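Drustness Home Baking List
Subject: Re: Open bowl or covered tin for sugar-topped buns?
In reply to: Open bowl or covered tin for sugar-topped buns?

Replying to the whole list as a couple of you asked for the same thing off list. I use an open bowl on a small table, with a green cutting mat underneath. The bowl is pink, wide and fairly shallow, and it takes two buns side by side with plenty of space left over. They're in the last picture, the round sort with a cracked orange and yellow top, like pineapple buns. My answers are further down, after the original message.

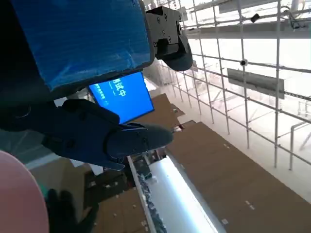
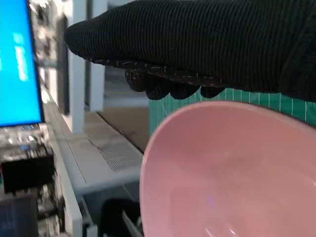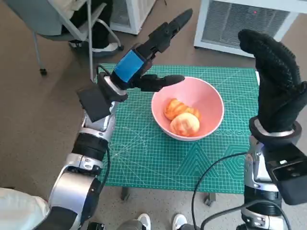
Original message, from the list digest:

I have been making buns with a sugar and butter crust for a few months now and I'm happy with them when they come out of the oven. The trouble starts once they are put out. By the middle of the afternoon the crust has gone soft and sticks to whatever is next to it, and when I pull two buns apart one of them loses half its top. I have tried a tin with a lid, a cake dome and a plate with a clean tea towel over it. The tin was the worst of the three.

I am also running out of things to put them in. My deep mixing bowl looks wrong and the bottom buns get squashed. A flat plate is fine until the table gets knocked, and ours gets knocked a lot. Does anybody use a bowl for buns, and if so, how deep?

Second question. We put food out on the same table we use for paper and fabric work, and there is a self-healing cutting mat that more or less lives there. Is it all right to leave the mat down and stand the bowl on it, or should it come up each time? It's a nuisance to move. I don't want to eat off it, only to stand things on it.

Third, and this is really just grumbling, my crusts crack in one big split across the middle when I want lots of small cracks. I roll the crust as thin as I dare. Flour is Allaria strong white for the dough and their plain for the crust. Any ideas welcome.

End of original message.

Taking these in order.

1. Bowl, tin or dome

Leave them uncovered on the day you bake them. A sugar crust picks up moisture from the air and from the bun under it, and a lid keeps all of that in. The tin was always going to be the worst. The dome is nearly as bad unless it has a vent.

Let the buns cool completely on a rack first. I give mine two hours, longer in warm weather. If the underside feels at all warm when you pick one up, it isn't ready to go in a bowl. Most of the soft tops I've had were down to impatience at this stage and had nothing to do with what I kept them in afterwards.

If you have to cover them, say because of flies, use a mesh food umbrella. The Pondex ones fold flat and are cheap. Mine has a bent rib but still works.

For the next day, accept that the crust will have gone soft and put the buns back in the oven at 150 for 7 minutes, straight on the shelf with no tray. Let them stand for a bit before eating. They come back quite well. They don't come back from the microwave. For longer than a day I freeze them on a tray, uncovered, and bag them when hard.

2. How deep

You want a wide bowl with low sides. The buns should sit in one layer, crusts up, not leaning on each other. If you have to stack them you've already lost the tops. I'd sooner put out a few and refill than fill the bowl to the rim and have people digging about in it.

A smooth inside matters more than I expected. I used to use a basket lined with a cloth and the crumbs from the crust worked their way into everything. With a smooth bowl you tip it over the bin, wipe it round and it's done. A sloping side does mean the buns roll down to the middle and touch if you put in too many. With two or three of them this hardly matters. If I'm putting out more I lay a circle of baking paper in the bottom and crumple it slightly first, and that holds them where they are.

On getting knocked: a bowl with sides is safer than a plate, but look at the foot as well. Some wide bowls stand on a very small foot and will tip if a sleeve catches the rim. Try it empty. Press on the rim with one finger and see how much it takes. I gave away a very nice bowl from Fitzsimmons for this reason and I still slightly regret it, as it would have done for fruit.

I wouldn't pay much for one. My best finds have been from the Fitzsimmons seconds shelf, where you can get something perfectly sound with a mark on the outside.

3. The cutting mat

I leave mine down. It's the usual green with a white grid, plus the angle lines and the triangle and hexagon patterns, and it covers the small table, so taking it up means clearing the table completely. The bowl stands on it and the food stays in the bowl. I wouldn't put a bun directly on the mat. Cut marks hold dust and bits of thread, and glue, if you use glue.

A few things to watch.

Heat is the main one. Never put anything on it straight from the oven. These mats warp, and once they've warped they don't lie flat again whatever you read about leaving them under books in the sun. I ruined one with a teapot. A bowl of cooled buns is fine. A mug of tea isn't, unless there's a coaster under it.

Grease is the other. Butter crust sheds greasy crumbs and they leave a film on the mat, and you will only find out when your next sheet of paper has a see-through spot on it. Wipe the mat with lukewarm water and a drop of washing-up liquid, then again with plain water, and dry it before you do any paper work. No hot water, for the reason above.

Put your blades away before the food comes out. I know that sounds obvious, but a snapped-off blade end is very small and I've found them in the grid lines more than once. I go over the mat with a lint roller before I set anything down. It picks up threads too.

One good point about the mat is that it grips better than a bare table top. The bowl doesn't skate about on mine as it did on the polished one we had before. If yours is an old mat that has gone shiny, a damp cloth under the bowl does the same job, though it looks less tidy.

4. Cracks

You are rolling it too thin. A thin crust tears once and then stretches over the rest of the bun. Try it a bit thicker, around the thickness of a pound coin, and keep it cold right up to the moment it goes on. Score it lightly with the back of a knife in a criss-cross before proving is finished, and don't press all the way through.

I also brush the crust with egg yolk, let it dry for 11 minutes or so while the oven finishes heating, and brush it a second time. The dried first coat gives a finer crackle and a deeper colour. If you only use one coat you'll get a paler top. Whole egg works but is duller.

Baking powder in the crust helps as well. A quarter of a teaspoon to a batch is enough. More than that and it spreads down the sides and sticks to the tray.

I've not used the Allaria plain for this so can't say how it behaves. Their strong white is what I use for the dough and I have no complaints, apart from the bag, which always splits at the bottom corner. If the plain is a very soft flour you may want a spoonful more of it in the crust than the recipe gives.

For anyone who wants the dough I use, it's the milk bread one in the list archive, message 638. Ignore the water quantity in that message as there was a correction posted a few days afterwards. I don't make any other changes except that I shape the buns slightly smaller, so they fit the bowl better.

Has anybody tried the crust with custard powder in it? I've seen it mentioned in an old recipe leaflet and would like to know if it affects how long the top stays crisp, before I use up half a tub finding out. I'd also be glad to hear of a food umbrella larger than the Pondex one, as mine only just clears the bowl.

To leave the list or change to the daily digest, use the link in your joining message. Please trim quoted text when you reply.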